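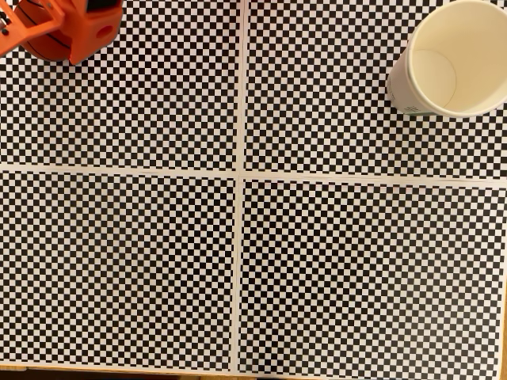
Nizar Sleiman asked, when the outline of this talk was circulated, whether an office printer can be trusted for a pattern this fine, and whether the money would be better spent on a single large print from a shop. His question is a fair one and it shapes the first part of the session.

Speaker notes: Printing and Laying Out Large Patterns on Ordinary Paper
Dorik Hall, March 12, 2023
Presenter: Fitzgerald Lyons

Opening (leave the picture up)

Welcome the audience on behalf of the Fladotari Print Workshop. State the subject plainly: four sheets of checkerboard, placed edge to edge on a wooden table, two by two. The workshop uses checks for teaching layout. A check has no picture in it to distract the reader, and any fault in size or angle shows at once.

Ask the audience to look at the pale cross between the sheets. Allow a moment before going on.

Part one. The margin

Each sheet keeps an unprinted margin. When two sheets meet, two margins meet, and the result is a white strip. Members who expect a continuous surface are often disappointed at this point. Explain the two choices open to them:

Keep the margins and accept the strip as part of the design.
Trim one margin at each join and lap the sheets.

The workshop recommends the second choice for display work and the first for practice. Trimming should be done with a steel rule and a fresh blade. Scissors are not suitable.

Point out that the strips lean slightly. The upright one sits a little further right at the top than at the bottom, and the level one is a little higher on the left. On the right-hand side the gap between the upper and lower sheets is somewhat wider. A plain drawing would hide a difference of this size. Checks do not.

Part two. The print

Return to Mr. Sleiman's question. Small squares are demanding. In places the edges look slightly smudged, and toward the right half and the lower part there is a soft, rippled look that printers call moiré. Do not say that this comes from the paper or from the ink. A photograph of a fine pattern can produce the same look by itself, and the sheet must be examined by hand before any fault is reported.

The checks to be made by hand are as follows. Measure a run of squares near the top of the sheet and the same number near the bottom. Turn the sheet and measure across. Then compare it with a second sheet from the same run. If the figures agree, the print is sound, whatever the photograph suggests.

Remind members to turn off "fit to page" in the print window. In the Vosen exercise last April, almost 100 sheets were printed before this setting was noticed. Pause for questions here if the room wishes.

On the cost of a single large print: the shop price is reasonable for one finished piece. For a class that will cut, spoil and replace sheets, the workshop will continue to print its own.

Part three. Laying out

Start from the center. Bring the inner corners of all four sheets together first and work outward. Members who begin at a table edge tend to carry a small error across the whole surface, as a table edge is seldom true.

Use low-tack tape on the underside only. Press from the middle of the sheet toward the corners. Once the fourth sheet is down, stand directly over the table and look along both strips. If either one leans, lift two sheets together and move them as a pair.

The grain of a wooden tabletop should not be used as a guide line. A penciled line on backing board is preferred, and the Dvorak boards in the supply room are already marked.

Handout

Copies of the layout guide are on the side table, 55 in all. Please take one per household. The pattern file is listed in the workshop catalog under number 787 and may be requested at the desk.

Questions likely to be raised

May heavier paper be used? Yes, if the printer accepts it through the straight feed.
May the sheets be laminated? Yes, after trimming. Lamination before trimming leaves an open edge.
May larger squares be used by beginners? They may, and the instructor will supply them on request. Faults will be harder to see.

Close by giving the desk hours and the deadline for the April session.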